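The Second Life of a Box of Blocks

I bought the blocks for six dollars at a church rummage sale in Pekdale, and I want it on the record that I was there for a lamp. The lamp was ugly. The blocks were in a shoebox held shut with a hair tie, and when I shook it (you always shake it) it made that wonderful clattering plastic sound that took me straight back to my grandmother's den carpet.

My kids are both taller than I am now, so there was no good excuse. I put the box on the kitchen counter and figured I'd pass it along to the library. Then I made a cup of tea, and while the tea steeped I lined up a few shapes along the edge of the cutting board, and then I moved one, and then I moved it back. The tea was very strong by the time I remembered it.

That was in February, and the box is still here.

I've since found out there are a lot of us. I don't mean the serious builders with the display cases and the special lighting. I mean grown people who keep a handful of simple shapes within reach and push them around for a few minutes a day. Garkard, the little toy shop on the corner of my old street in Phelan, has a low table by the register for small customers, and the woman who runs it told me the parents are worse than the children. "They wait until the kid wanders off," she said. "Then they fix it."

Fix it! I knew exactly what she meant. I have fixed so many strangers' block rows. I've fixed one in a dentist's waiting room.

So what makes a good set? I've become a bit of a bore on this subject, and you should probably sit down.

First, you want fewer pieces than you think. The biggest set I tried this winter had 146 of them, and I hated it. You spend the whole time digging. Once the lid is off and everything is all over the rug, you don't really look at any single piece, and then you have to pick up 146 things. I gave that one to my sister, who has a beanbag chair and a higher tolerance for stepping on stuff. For a quiet ten minutes at the kitchen table, a small handful is plenty.

Second, get odd shapes. Cubes are wonderful if you want a tower, and I'll never say a word against a cube. But when you aren't going up, you want things that don't sit politely next to each other. A heart is a terrible neighbor. It has that dip, and those two bumps, and every time you turn it the whole row changes its mind about where it's going. Stars are even fussier. I have a soft spot for the plain round drum, too – it goes with everybody.

Third, think about what's underneath. I worked on a patterned tablecloth for a week and couldn't figure out why nothing I made looked like anything. A plain surface fixed that in a second. I went and got the big wooden board I use for bread, the blocks suddenly had a place to be, and my family had to slice the loaf on a plate. There's been some grumbling.

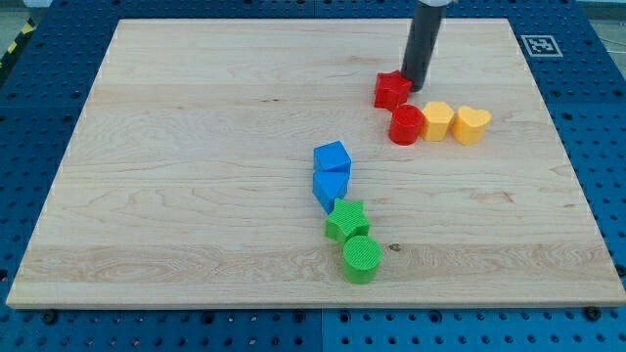
Chains are my favorite thing to make. A tower has one ending and you can hear it from the next room, but a chain can wander anywhere and stop whenever you get bored. My only rule is that the colors stay with their friends, two by two, which sounds strict and gives you all the freedom in the world. Red and yellow make a cheerful short line: start with a red star, drop down to the red drum, then bring in the yellow pentagon and let the yellow heart finish off the row. It bends all by itself, with no planning from you. Blue and green get their own chain, a calmer one, running the other direction. And look what pale maple does for all of it! Those colors would shout on a white counter. On the wood, with the grain going sideways and the bright blue around the outside, they seem to have settled in for the afternoon.

I do make one exception to the color rule, when I'm in a mood. Then everything goes in by shape, pointy to round, and I let the colors land where they like. It always looks a mess, and I always leave it out overnight anyway.

If you're shopping, go secondhand before you go anywhere else. Chipped corners are fine. Missing pieces are fine too, and maybe even better, because a set with a gap in it won't boss you around. Wash plastic ones in warm soapy water and dry them on a towel. If you'd like something new, I've been happy with the small shape set from Stesorel, which cost me 46 dollars with shipping and came in a cloth bag with a drawstring that works. The bag matters more than you'd expect. A box with a tight lid gets put away on a shelf, and a bag gets left on the table, where somebody will reach into it while they're on the phone.

Which brings me to my husband, who has no interest in blocks and told me so at length. I came downstairs the other night at 9 and he was on hold with the gas company, phone on his shoulder, nudging a green one along the bread board with one finger. He'd made a very nice curve. I went back up and read for a while.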